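Feeding three kids and a lunch counter from the same pot

Remedios Samonte starts cooking at 5:30 in the morning, before anyone else in the house is up. By the time her youngest is in the high chair, there is rice on, a broth going and something chopped for later.

She runs the lunch counter at Palter, a small grocery on the east side of Stornholm, and has done so since the owner, Wichai Chaiyaporn, asked her to take over from his sister. She also has 3 children, the oldest in second grade and the youngest not yet walking. Most of what they eat at home is some version of what she sells.

"People ask me for my kid recipes and I don't have any," she says. "It's the soup from work with the chili left out. I take theirs out first and then season the rest."

We talked in her kitchen on a weekday afternoon while she picked over a bowl of green beans. The baby slept through most of it.

Samonte grew up in a house where her grandmother did the cooking and children were kept away from the stove. She learned late, in her first apartment, mostly from a neighbor named Rattana Khamphan, who sent over rice porridge when she was sick and then showed her how to make it. That porridge is still the first solid food she gives her babies. She cooks one part rice to ten parts water for an hour and a half, stirs it when she remembers, and adds flaked white fish or mashed squash at the end.

"Rattana put ginger in everything, even for the little ones," she says. "My first liked it. My second spat it across the room. So now I put the ginger in one big slice and fish it out."

She doesn't puree much. Once a baby can sit up and hold things, she gives soft pieces – steamed carrot, ripe pear, a strip of omelet – and accepts that a lot of it will end up on the floor. She sits with them the whole time.

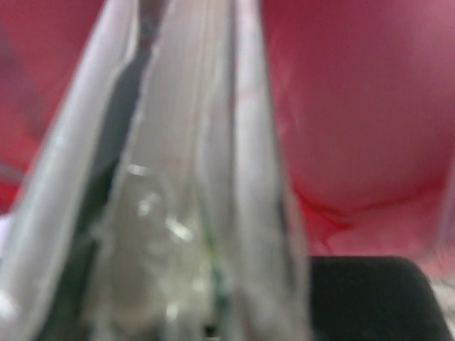 Clear plastic against red and pink.

The weekly routine is fixed. Sunday is for broth, usually chicken backs with onion and a daikon if they look good. She cooks it for four hours, strains it and freezes it flat in bags. Half goes to noodle soup for the family and the rest is for braised greens, porridge or gravy. On Wednesday she makes a tray of baked chicken thighs with garlic and fish sauce. Whatever is left on Thursday is pulled off the bone and fried with rice.

She has no patience for the idea that children need separate meals, though she admits her own rules bend. Her middle child went through a stretch last November of eating only plain noodles and cucumber.

"I put the other food on the table and I put the noodles on the table," she says. "I didn't talk about it. Some nights I was too tired to do even that and he had toast."

How long did it last?

"Seven weeks. Then he ate a meatball at his cousin's house and asked me why I never make meatballs. I make them every other Friday."

Chaiyaporn, who eats at the counter most days, says the porridge sells better than anything else in cold weather. He was against it at first. "I told her, who will pay for that?" he says. "Now we run out by noon."

Samonte is working on a squash and coconut soup for spring. The first two batches were too sweet, and she thinks the answer is more lime and less onion. The children have been eating the rejects.

When the baby woke up, she handed me the beans and went to get her. They were for that night's dinner, cooked with ground pork, a spoonful of soy sauce and plenty of garlic. She cuts them short for the baby and leaves them long for everyone else.

The lunch counter at Palter is open Monday through Friday, from 11 until the food is gone.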